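# Moving playlists off Plestarico before my plan runs out

**bunnyslippers_dana**

Hi everyone! I've been reading this board for a while and finally made an account, so please be gentle. I've been a paying Plestarico subscriber since back when they only had the web player, and I loved it, but the price has crept up and the family plan doesn't make sense for us now that the kids have moved out and have their own accounts on other services. My plan runs out at the end of May and I'd like to switch over to Bunine, which my sister-in-law swears by.

My trouble is the playlists. I have 43 of them, and a few are really long (the one I use for road trips has 171 songs on it and took me years to get right). I tried one of those transfer sites, Mikton, and it moved a couple of the short ones just fine. But then it stopped and said I had to pay to do more, and when I looked closer at what it did move, there were some wrong versions. I had a live recording turn into the studio one, and a lovely old duet turned into a karaoke track, which gave me quite a surprise in the car.

So I guess I'm wondering three things. Is there a way to do this without paying? Is there a way to make it stop picking the wrong versions? And do I lose everything on Plestarico the minute my plan ends, or do I get a little time? I'm using the regular phone app and I also have a laptop, an older one but it works.

Thank you so much in advance, and sorry this got long!

**vinylshelf_mt**

Welcome! You picked a good time to ask. I went through this exact move last winter, and I made enough mistakes for the both of us.

Your last worry first. When my paid plan ended, Plestarico dropped me to the free level and my playlists were all still sitting there. I couldn't play them in order or offline anymore, but I could open them and read the song names. I wouldn't lean on that forever, as these companies change their rules whenever they feel like it, but you shouldn't wake up to an empty library. Anything you downloaded for offline listening will stop playing, though, so have something else lined up if you have a long drive coming.

For the moving part, I'd skip the transfer sites for the big lists and do it with a file. You'll want the laptop for this, the phone app doesn't have the export button (or didn't when I did it). Go slowly, one playlist at a time:

1. Sign in to Plestarico in a web browser, open the playlist, click the little menu next to its name and choose the export option. It saves a plain spreadsheet file with the song, the artist, the album and the length.

2. Open the file and have a look before you do anything with it. Mine had a few rows with the album left blank, and those were exactly the songs that came over wrong later. Type the album name in yourself and save it again in the same format. It's a bit of a chore, so put the kettle on and play something nice while you're at it.
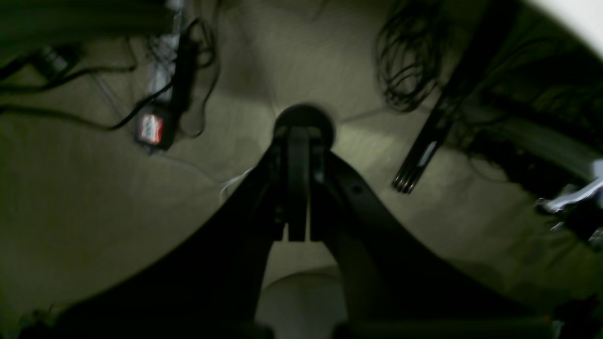 3. In Bunine, go to your library, then Import, and pick the file. It takes up to 200 songs in one go, so your road trip list will fit without being split up, hooray!

4. When it's done you'll get a page of matches with the doubtful ones at the top. Check those against your spreadsheet. The song length is your best friend with live recordings, they're nearly always longer than the studio version.

Don't cancel until you've gone through at least your favorites. I canceled early, feeling very pleased with myself, and then had to hunt down a whole Christmas list on the free level with an ad every few minutes.

One more small thing: the import puts everything in the order of the file, so if you've sorted your spreadsheet by artist or whatever to find the blank ones, put it back the way it was before you save. Ask me how I know. Happy to help if you get stuck, just say which step you're on.

**trebleclef_oldguy**

Just pay for Mikton for one month and cancel it. I did 10 playlists in one evening and didn't touch a spreadsheet. Some wrong versions, sure, I fixed them as they came up.

Also if any of your songs are ones you uploaded yourself, neither way will move them. You need the original files for those. I had a bunch I'd ripped from CDs with that Janevski program years ago and had to dig out the old hard drive.

**bunnyslippers_dana**

Oh, thank you both! I tried the export on a short list after supper and found the blank albums right where you said they'd be. I do have a few uploads from my dad's records, so I'll be looking for that folder tonight. Road trip list is next, once I've had my coffee tomorrow.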